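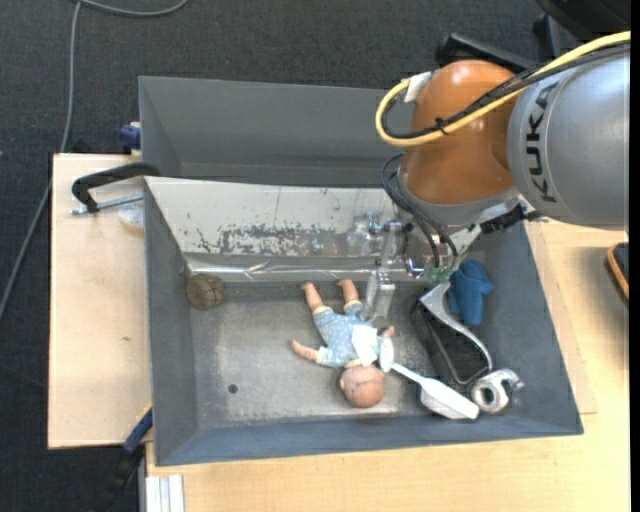 Voluntary rules for bin-picking robots draw doubts before the ink is dry

Jun 25, 2025

A new set of good-practice rules for robots that pick mixed objects out of bins was released this week by Larkance, a trade group for small automation shops. It runs to 80 pages. Whether it will change much on the shop floor is another matter.

The rules cover arms that reach into an open bin and lift out whatever is there, with no fixed order and no two items alike. That kind of work has moved out of the research lab faster than the paperwork has. Most of the safety guidance that shops follow was written for arms that do the same move all day behind a fence, and it has little to say about a gripper that may meet a soft toy on one pick and a saw on the next.

Larkance says it asked 443 shops and labs for comments on the draft and got answers from 65 of them. The group calls that a good response. It works out to fewer than one in six, and the document doesn't say how many of the answers came from firms that sell the equipment.

What the rules ask for

The longest chapter is on test objects. Anyone who claims a success rate for a picking cell would have to publish the list of items used, with a photo of each, and say who chose them. The set must include at least one limp item, one shiny metal item and one with an open frame or ring that a finger can get caught in. Toys, brushes and hand tools are all allowed. Bladed tools are allowed too, as long as the blade is covered or has been taken out, and that line drew more comments than any other in the draft.

The chapter on cables and hoses is shorter and probably more useful. Lines that run along the arm must have enough slack for the full reach of the cell, and the loop has to be checked at both ends of travel before each shift. Tape may be used to mark a cable but may not be the only thing holding it up. Hoses near the gripper must be kept from dragging across the bin wall. None of this will come as news to anyone who has had to replace a cable, but having it on paper gives a technician something to point to when the boss wants the cell running again by lunch.

Bins get a page and a half. They must be clamped or otherwise kept from sliding, and any clamp handle that sticks up over the rim has to be entered in the cell's collision model. Worn paint and scratches are fine under the rules, provided the wear is noted. The draft had called for bins to be repainted once a year. That was dropped after objections that a fresh coat makes the cell look better in a demo than it will six months later.

Then there are the record-keeping duties. Shops that sign on must log every dropped item, every stop and every time a person reaches into the bin. Logs are kept for a year and are open to customers on request, though not to the public.

No one checks

There is no inspection. A shop fills out a form, pays a fee and may then put the Larkance mark on its sales sheets. The group says spot checks could start in November if enough members agree to pay for them. It hasn't said how many would be enough, or what happens to a shop that fails one.

Hustunau, which builds picking cells for parts warehouses, has said it will sign. Its own notes on the draft, posted with the other comments, are cooler than its press statement. The firm wrote that a self-reported success rate "is still a self-reported number, however many photos are attached to it," and asked for a shared box of test items that could be mailed from shop to shop. Larkance turned that down on cost.

Talach, a maker of grippers, wanted the opposite. It argued that a fixed set of objects would only lead to grippers that are good at those objects, and that buyers should test with their own goods. There is something to this. It is also a handy position for a company that would rather not see its products ranked side by side, and Talach did not answer a question about whether it would publish results under the new rules.

The only real figures in the document come from a trial at the Ospina test shop, where staff followed the draft for one month. They logged 418 stops. Larkance presents this as proof that the record-keeping can be done by a small team, which it may be. The report does not give the number of picks, so a reader can't tell if 418 is a lot. It doesn't split the stops by cause, either, even though the log form has a box for cause and the rules say it must be filled in.

Asked about the missing numbers, Larkance said a fuller report would follow. It gave no date.

What buyers can take from it

For a shop thinking of buying a picking cell, the object list is worth having now, signed or not. Ask the seller for it. Ask how the items were placed, by hand or tipped in, and whether a person straightened anything between picks. The rules tell sellers to state this but let them do so in an appendix, and appendices have a way of staying behind when the slides get made.

The cable and clamp pages can be copied into a shift checklist as they stand. They take up six pages out of the 80 – most of the rest is definitions, and a good share of those are borrowed from older guidance on fenced arms.

Comments on the released version are open to members and non-members alike. Non-members have to mail theirs in on paper.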